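Grurkulham Work Table

Light wood top, extruded aluminum frame

The Grurkulham is a fixed-height work table for shops, classrooms, labs and home offices where the top gets used hard and things need to be bolted on and taken off again. The top is solid wood with a clear finish. The frame is black aluminum extrusion, slotted on all four faces, and it can be ordered with uprights that carry the frame above the level of the top.

Standard height to the work surface is 36 inches. We also cut legs to other heights at no charge if you ask before the order goes to the saw. After that it is a new set of legs.

The top

Boards are edge glued and sanded on both faces. We leave the grain visible and do not stain. Color varies from board to board and will get a little warmer over the first year, more so near a window. If you order two tables to stand side by side, say so on the order and we will pull the boards from the same stack.

The finish stands up to water, coffee and dish soap. It does not stand up to acetone or to a hot pan. Wipe spills when you see them. A flower pot should have a saucer under it if it is going to stay in one place.

Small scratches can be sanded out with fine paper and touched up with the finish kit (sold separately, one kit does two tops).

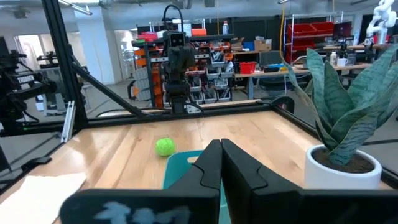 Abelardo Zúñiga

The black frame goes with the light top and I have stopped offering the plain silver one. We sold very few of those. Brackets still come in silver, and you can ask for black if it matters to you.

A snake plant does well on one of these tables. It grows straight up, so it takes very little of the working surface, and it does not mind being forgotten over a long weekend. A white pot looks good on the wood. For small parts I like a shallow plastic tray in a strong color, teal or orange, so you can find it when the table is covered with paper.

The frame

Posts, crossbars and rails are the same extrusion throughout, so any accessory that fits one will fit the others. Diagonal braces tie the posts to the rails. Please install the braces. The table will stand without them and it will feel fine until somebody leans on it.

The slots take standard drop-in nuts. A bag of 44 comes with each table, which covers assembly and leaves a few over. Keep the extras in the bag with the hex key. Both are easy to lose.

Uprights can be fitted at any corner, at two corners or at all four. Customers use them for lamps, shelves, hanging tools and monitor arms. If you are going to hang anything heavy, order all four and the top crossbars.

Specifications

Work surface height: 36 in. standard
Top: solid wood, clear finish, both faces
Frame: aluminum extrusion, black
Weight, with four uprights and crossbars: 202 lb
Hardware: drop-in nuts (44), bolts, hex key, leveling feet
Assembly: two people, one afternoon

Options

Soriano shelf. Bolts between two uprights at any height. Same wood as the top.

Travley casters. Set of four, two locking. These replace the leveling feet and raise the table, so tell us if you want the legs shortened to make up the difference.

Cable clips. Press into the slots by hand. Sold in bags.

Extra braces. For tables that will carry a vise or a grinder.

Ordering and delivery

Tables are made to order at the Istside shop. Lead time is five weeks most of the year and longer from October to the end of December. We will give you a week when you order and call if it changes.

The top ships flat in one crate and the frame ships in a second, longer box. They sometimes arrive on different days. Check the corners of the top before you sign. If a corner is crushed, write it on the slip and send us a picture, and we will make another top.

Pickup is fine and saves you the freight. Bring a truck or a van with a flat floor and a blanket. The shop is open for pickup on Saturday mornings until noon.

We have shipped 3,935 tables with this frame. Parts for the early ones are the same as parts for the current one, so an older table can take any of the options listed on this page. Have the number stamped on the underside of the front rail ready when you call.

Returns are accepted on frames and accessories if unused. Tops cut to a custom size can't be returned.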